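Subject: Re: [floor-reps] Basket line, what we were told and what we weren't

On Sunday evening the Landa rep wrote:

> We had the presentation on the basket cell. The line from Wero is that no jobs go, the arm does the lifting and moving and we get freed up for checking and finishing. They want it running on both sizes by March. I thought it was fair enough on the whole and they did answer questions. Can others say how it looks from their end?

I sat through the same presentation at Zemisel, and I'm less taken with it than you are.

Start with "freed up". There are 17 of us on baskets over two shifts. At the moment you pick a basket up, turn it, run your thumb round the rim, feel for a loose end, put it down and take the next one. Picking up and checking are one movement. Take the picking up away and you haven't freed anyone, you've cut a job in half and given us the half where you stand still and stare. I asked whether the checking time per basket would stay the same. The answer was that it would be "reviewed".

Then the target. They put 618 baskets a shift on the slide. I asked where that came from and was told it was what the cell should manage once it has settled in. Should manage, on what? We get rims that are tight and rims that give, handles that sit up and handles that flop over, and it all comes down the same belt. Anyone who has done a week on it knows the dark ones are worse for the eyes under our lights. I would like to see a full shift's figures, stoppages included, before anybody's rota is changed on the strength of a slide.

They did send round a couple of pictures of the arm on the wicker, which I'm passing on for those who weren't there.
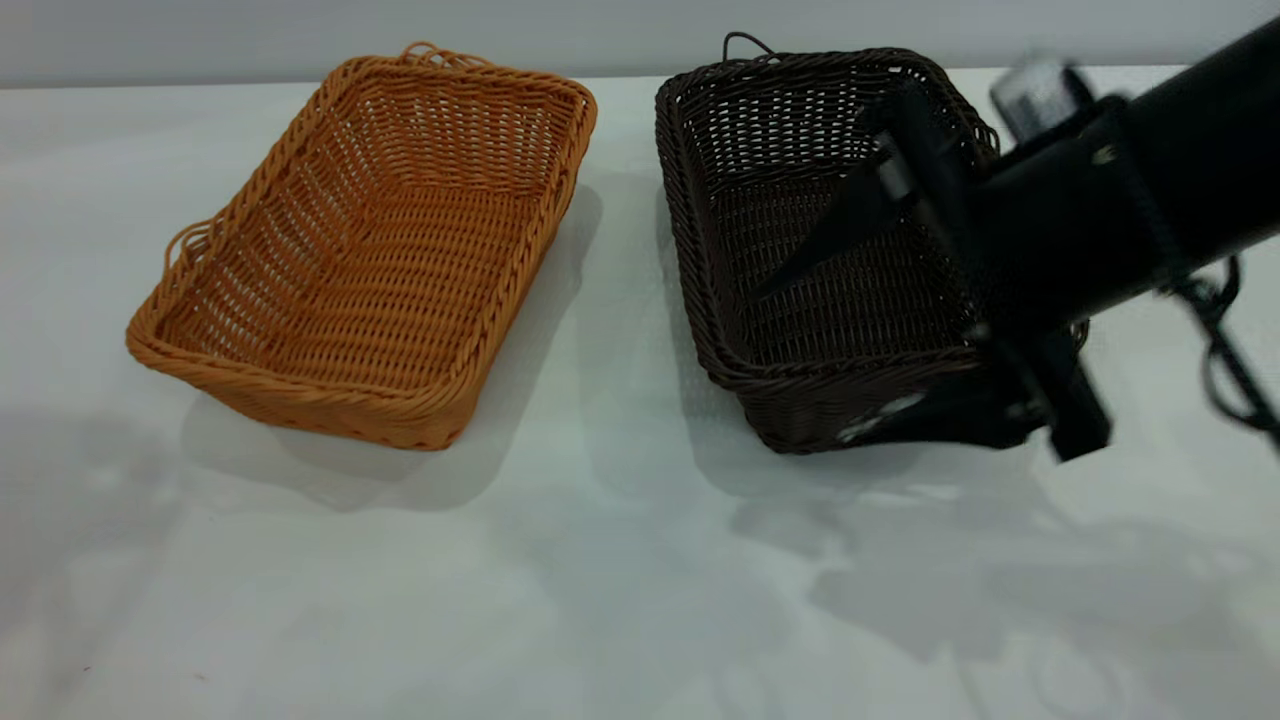
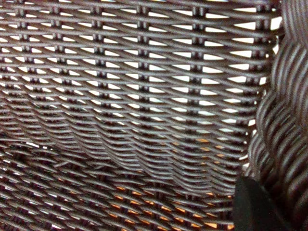 Hung has had the cell for longer than either of us, and their rep rang me back at dinner time. According to them the lifting did get easier on the wrists, and they wouldn't want to go back to doing all of it by hand, but the two people moved to "finishing" now spend most of the morning clearing stops, at the old grade, with no training beyond a laminated sheet. The rep also said breaks had started to drift, as you can't very well walk off when the thing is waiting on you.

So it isn't all bad and I'm not going to pretend it is. My own wrists would be glad of it. But I have been here for the label printer and for the shrink tunnel, and both times we were told nobody's work would change except for the better. After the shrink tunnel we lost the second person on packing by way of not replacing her.

What I'd like us to ask for, together, before March:

- the checking time per basket written down, with no change unless it's agreed
- clearing stops to be a named task, with proper training and the grade to go with it
- breaks at fixed times, arm or no arm
- stoppage figures put up on the board every week where we can all read them
- a straight answer on whether leavers will be replaced

If Wero mean what they say about jobs, none of that should cost them much. If they start wriggling over the last one we'll know where we are.

Could Landa reps say by Thursday whether you'd put your names to it? I would sooner send one letter from all of us than three separate ones.

Zemisel rep, days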